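3.2 Soft items on a colored surface

Limp items have no fixed outline, so we describe each by its visible boundary and main fold direction. A purple surface was chosen for contrast - pale items separate from it cleanly, even when crumpled.

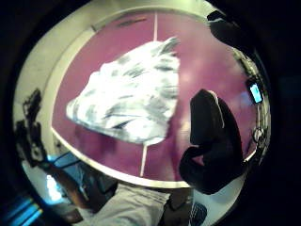
Metwally objects that outline alone says little about how a crumpled item will open, and would record the folds first.

We kept both measures. Patterned items such as a plaid shirt add a second cue, as the checks bend with each fold. Glare on a glossy surface can hide part of the boundary, and those regions were left unlabeled.
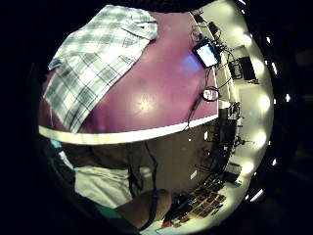

3.3 Printed sheets

Paper differs from cloth in that it bends but hardly stretches. A regular printed grid makes the bend easy to trace along rows and columns.
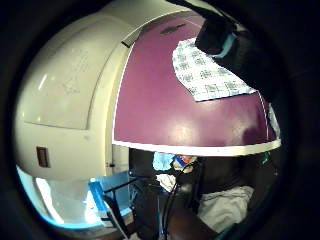 Curl was scored from 0 to 8 at each corner, and sheets scoring above that range were set aside. Lens distortion also bends the rows, so scores were assigned only after correction. 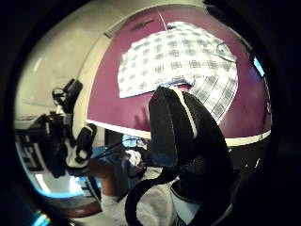
Figure 3. Sheet with printed grid against the purple surface, before correction.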